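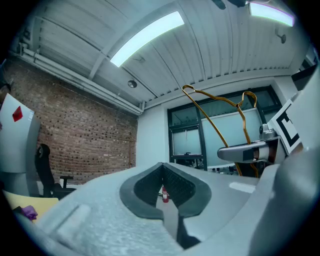

Kerstin Lindholm wrote back that the new boarding rule at Brekke is no stricter than the old one, only better enforced. I read both texts again over the weekend and I don't agree.

The old rule asked travelers from the listed districts to carry a vaccination card and show it on request. The measles notice dated 04/07/2018 asks everyone on the Irncombe ferry for a card, from any district, before a ticket is issued. Infants are exempt. So are crew on a return leg, provided they stayed on the dock side of the gate - the notice doesn't say who checks that.

What changes in practice:

- Tickets sold online are held until the card number is entered.
- A card issued abroad needs a stamped copy from a clinic. Allow 3 working days.
- Day passengers without a card can be refused without a refund, minus the port fee.

The third item is the one I would argue with. The port fee is small, and the ferry company keeps the rest. Jagadeesh Kulkarni had his fare refunded in full in June, under the old text, after one email.

On numbers, the district bulletin lists 167 cases since the start of the year, 8 of them on the Irncombe side. It doesn't split them by date of onset, so it can't be used to judge whether the first set of checks did anything. I have asked for the weekly table.

Sigrun Hägglund asked whether the freight crossing from Plelulwood is covered. The notice says "passenger services" and freight drivers travel on a cargo manifest, so by the wording they are outside it. I would still bring the card. The desk at Plelulwood closes at 7 and the late boat is handled by Brekke staff, who apply the passenger list to everyone.

I'll post the weekly table when it arrives.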